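Dutby housing repairs – progress report to Holmgren
Nov 9, 2018
From: Arvid Bråten

Short one this time, the boiler inspections are eating my week.

Where we are: 26 of the 40 apartments are signed off. Plan said 32 by the end of October, so we're six behind. Most of that is the north stairwell, where the old radiators wouldn't come off their brackets and we had to cut four of them out. Not in the original price. Trovent have agreed to split the extra labor with us, still waiting for that in writing.

Plumbing – done up to the third floor. Pressure test passed on both risers. One slow leak under a kitchen sink on two, fixed same day, tenant was nice about it.

Electrical – new panels are in the basement but not hooked up yet. The city inspector moved his visit twice. Next slot is the week after next, I'll call if it slips agian.

Tenants. Four complaints since the last report, all noise before 8 am. Crew now starts at 8:30 and does the loud stuff after lunch. Costs us a little time but the phone has stopped ringing.

Money: the second payment is spent except for the paint budget. Receipts went to your office with the Stestomitz invoices, let me know if any are missing. I'd like to move the leftover from flooring into windows if that's ok with you. Flooring came in cheaper, windows didn't.
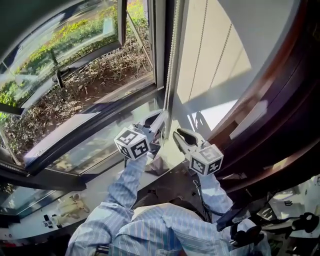

Weatherstripping for the top floor is on order, 100 yards, should be here before the cold really sets in. Hinges and latches get checked in the same round so we only bother people once. Two sashes on the street side need replacing outright, quote to follow.

Need from you:
OK on the flooring money
third payment date
a name for the insurance paperwork – the one I have bounced

Next report when the panels are live.

Arvid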